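4.3 Offset failures in the approach phase

The largest group of failures in the Tirngate simulation came from the approach phase, before any contact with a ball. The controller is required to center the target between the open fingers before descent begins. In nine episodes of 300 it issued the descent command while the lateral error was still above the limit. 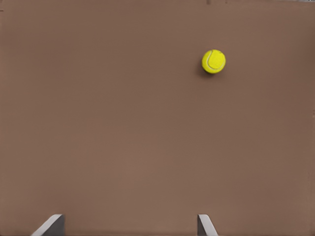 Wrist-view alignment was the only check applied at this stage in the Guscombe controller. The check compared the ball's position with the last accepted estimate, and it did not test the age of that estimate. A ball lying to the right of the gap between the fingers, near the line of the right finger, could therefore be passed as centered if an older estimate had placed it there. Delays of up to four control cycles were found in the logs.

A second matter concerns the shared table. Both arms work over the same surface, and one may be holding a cylinder while the other is empty. The supervisor used a single stop signal for the pair.

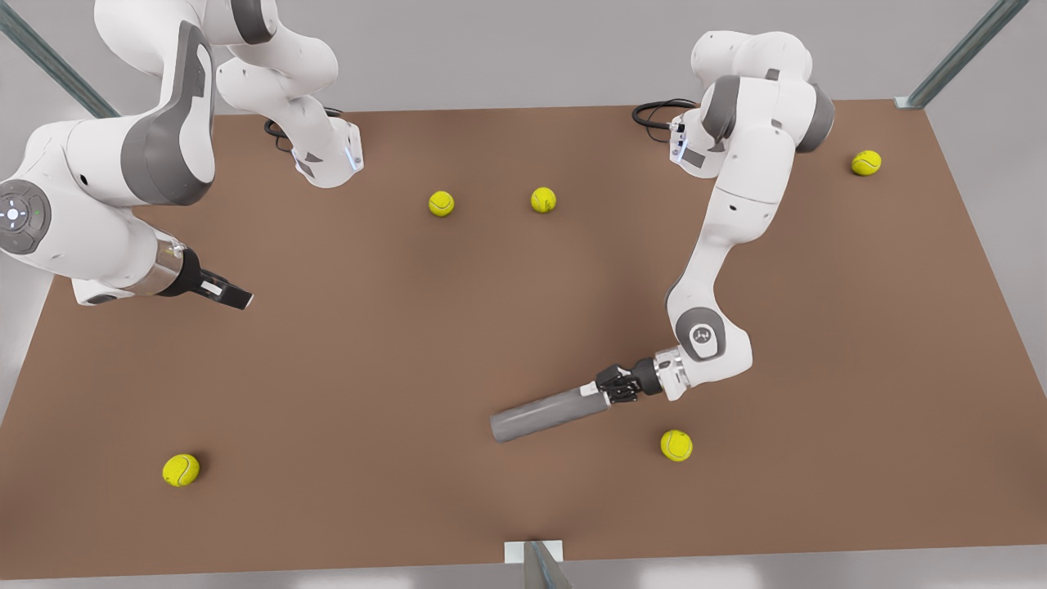
When the signal was raised for one arm, the other completed its current motion before stopping. Benmoussa and Ait Brahim classed this as a safety fault, although no collision was recorded. The revised supervisor halts both arms in the same cycle and keeps any closed gripper closed.

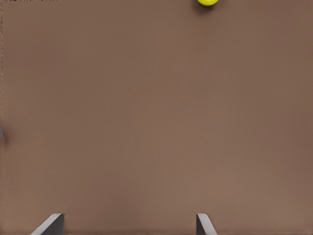
Figure 3. Wrist view in simulation, with the gripper open and the ball partly outside the field of view.

Partial views of the target raised a further problem. The detector fitted a circle to the visible arc and reported its center without a confidence value. Three of the nine episodes were traced to this step. Fits based on a partial outline are now rejected, and the arm holds its position until a full outline is available.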